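Grallholm table cloth, dark blue, textured

Reviewed by Rami Fakhoury, 9 Jan 2025

I bought this cloth in June for the table in our back room. The old one was white cotton and I was tired of it, every cup of tea left a ring. I wanted something dark and a bit heavier, and the shop in Grotthorpe had the Grallholm in navy. They had also a grey one but under the shop lights it looked like a blanket for moving furniture.

First the good side. The colour is deep and it is the same over the whole cloth. On the website it looked more like royal blue, so if you order without seeing it, please expect darker. The texture is the part I like most. You can feel it with the hand, and plates do not slide on it as they did on the cotton. Fruit looks very nice on it too, yellow and orange especially.

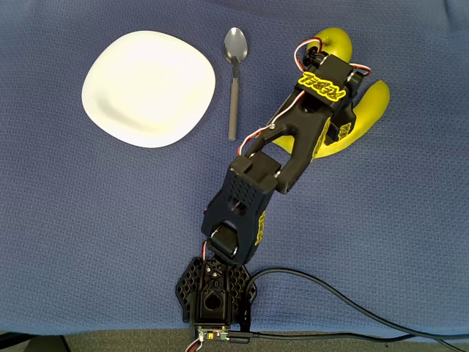
Bananas on the Grallholm cloth, navy.

Now the washing. I wash it at 30 degrees with the dark clothes and hang it over the door. After the first wash it became shorter by about 2 cm, and after that no more. I did not iron it because the texture hides most of the folds. The colour has stayed well, only along one hem it is a little paler, where the sun comes in.

What I do not like is the crumbs. A dark cloth shows every piece of bread, and the texture holds them, so wiping with the hand is not enough. I take it outside and shake it. Flour is worse, for this you need a damp sponge and some patience. My neighbour has the Jonis cloth, the coated one, and she cleans it in a moment, but it feels like plastic under the arms and I would not change with her.

The hems are sewn straight, with two rows of stitches. One corner had a loose thread when it arrived. I cut it and nothing opened.

I paid 77 for the large size, a lot for a table cloth. The Górecki linen was cheaper but thinner, and the shop had it only in light colours. For daily use with small children I would probably take the coated one. For a table where you work, read and eat something sometimes, I am satisfied and I would buy it again in the same colour.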